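Biblioteca > Trabalhos de alunos > Projeto Integrador > Relatórios

Usamos cookies para melhorar a sua experiência. Ao continuar a navegar, você concorda com a nossa política de privacidade. Aceitar

Relatório final: a fila da cantina e o que se pode fazer por ela

23 de outubro de 2021

1. O problema

A cantina do bloco central abre para o almoço e, no mesmo minuto, deixa de ser possível atravessar o corredor. Quem tem aula até o meio-dia chega quando a fila já dobrou a esquina do bebedouro, e quem tem aula à uma costuma comer de pé, com a mochila fazendo as vezes de mesa. A administração informa que são servidas mais de 500 refeições por dia. A nossa turma sempre suspeitou que todas elas fossem servidas à pessoa imediatamente à nossa frente.

O projeto nasceu como exercício de teoria de filas e virou, por insistência do grupo, um estudo com gente de verdade. A teoria supõe que as pessoas chegam uma a uma, de forma independente. Na nossa cantina elas chegam em blocos de turma inteira e guardam lugar para amigos que ainda estão no laboratório.

2. Método

Observamos o almoço durante 7 dias letivos de outubro, sempre do mesmo banco, ao lado da porta. Anotávamos a hora em que alguém entrava na fila e a hora em que saía do caixa com a bandeja. O instrumento de medida foi o cronômetro do celular e uma prancheta emprestada da secretaria, que pretendemos devolver.

No segundo dia os funcionários perguntaram se éramos da vigilância sanitária. Explicamos que não, e o atendimento voltou à velocidade habitual. Os dados desse dia foram mantidos, com uma nota de rodapé na planilha.

Para a simulação usamos uma licença estudantil do Onuvell, que funciona bem desde que não se abra mais nada no computador. O modelo tem três etapas: servir o prato, pesar e pagar. Os tempos de cada uma vieram da prancheta.

3. Resultados

O gargalo não estava onde apostávamos. Tínhamos quase certeza de que o problema era a pesagem, e dois integrantes chegaram a redigir a conclusão antes da coleta. Os números apontaram para o pagamento, mais exatamente para o momento em que o cliente chega ao caixa e começa a procurar a carteira, como se a cobrança fosse uma surpresa.

Rodamos a simulação 700 vezes para cada cenário. Abrir um segundo caixa reduz a espera, mas exige um funcionário que a cantina não tem. Vender fichas antes do almoço tem efeito parecido e custa um bloco de papel. Deslocar o intervalo de metade das turmas foi a melhor opção em todos os cenários – e também a que a coordenação recebeu com o silêncio mais longo.

4. Limitações

Não medimos quem desistiu da fila, grupo que em certos dias incluiu os próprios autores. Também não observamos dias de chuva, quando o corredor recebe ainda os que almoçariam no pátio. Por fim, houve estrogonofe em um dos dias, e o comportamento da população nessa data não deve ser generalizado.

5. Próximos passos

A cantina aceitou testar as fichas no início do próximo semestre, com venda na papelaria Gakonen, que fica em frente ao portão. A planilha completa e o modelo estão na pasta da disciplina. A prancheta continua conosco.

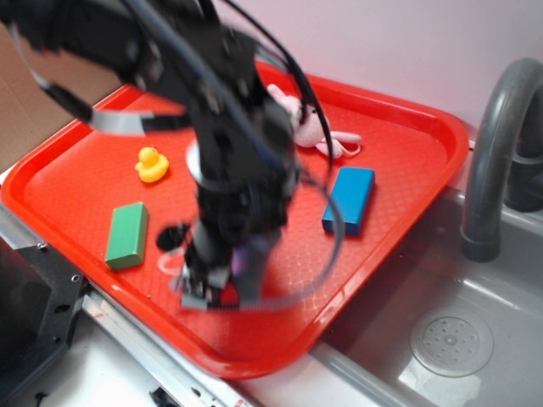
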